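Category: Home Care › Bedding & Laundry

How to Wash a Duvet in a Front-Loading Machine

By Győző Hegedűs
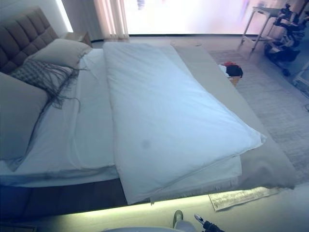

A white duvet folded lengthwise on the bed.

A duvet can be washed at home if the drum is large enough and the drying time is available. The washing is the easy part. Most failures come from an overloaded drum or from filling that went back on the bed damp in the center.

Check the label

Look for the care label, normally sewn into a side seam near one corner. Polyester and other hollow-fiber fillings usually tolerate 105°F to 140°F. Down and feather are normally limited to 105°F. Wool and silk fillings need a wool program or a professional cleaner. If the label has a crossed-out tub, stop there.

Check the drum

Put the dry duvet in the drum without forcing it. You should be able to slide a flat hand between the top of the duvet and the drum wall. If the hand does not fit, use a laundromat machine. The rated capacity of a washer refers to cotton items, and a king-size duvet can fill a drum well before it reaches that weight.

Inspect and pre-treat

1. Remove the cover and lay the duvet flat in good light.
2. Run a finger along every seam. Close open stitches with a short backstitch and polyester thread.
3. Dampen any marks with cool water and dab on a small amount of liquid detergent. Leave for 15 minutes.
4. Push the filling away from a stubborn mark and rinse only the shell fabric under the tap.

Wash

1. Load the duvet loosely in a spiral around the drum.
2. Use half the normal dose of liquid detergent. Leave out softener, which coats the fibers and reduces loft. For down, use a detergent made for it.
3. Select the bedding or delicate program at the label temperature.
4. Set the spin to 800 rpm. A duvet that has balled up on one side will trip the balance sensor on most machines. Open the door, redistribute the load and run the spin again.
5. Add one extra rinse. For down, add two.

I tested the spin setting on a Dradent washer with a 2,000-watt heater. At its top speed the shell came out with hard creases that stayed in through drying. At 800 rpm there were none, and drying took about 200 minutes in total on low heat.

Dry

Tumble on low with two or three clean tennis balls. Every 30 minutes, take the duvet out, shake it from each side and turn it over. Break up any clumps by hand — they feel like small cold lumps inside the channels.

The shell dries long before the filling. When the duvet seems finished, fold it tightly for ten minutes, then open it and feel the inner layers. If they are cool or clammy, continue.

Line drying works for synthetic fillings in warm, moving air. Spread the weight over two parallel lines. Down is a poor candidate for the line unless the last stage is done in a dryer.

Air and store

Leave the duvet uncovered for several hours before putting the cover back on. For storage, use a cotton bag. Vacuum bags are acceptable for polyester over one season but will crush down.

Filed under: duvets, washing, drying
14 comments | 37 shares

Related
Guangming Zheng: Removing Detergent Residue From Cotton Sheets
Szekeres Dryer Filters: Cleaning and Refitting
How to Measure a Mattress for a Fitted Sheet
Gillau Wool Blankets: Hand-Washing Notes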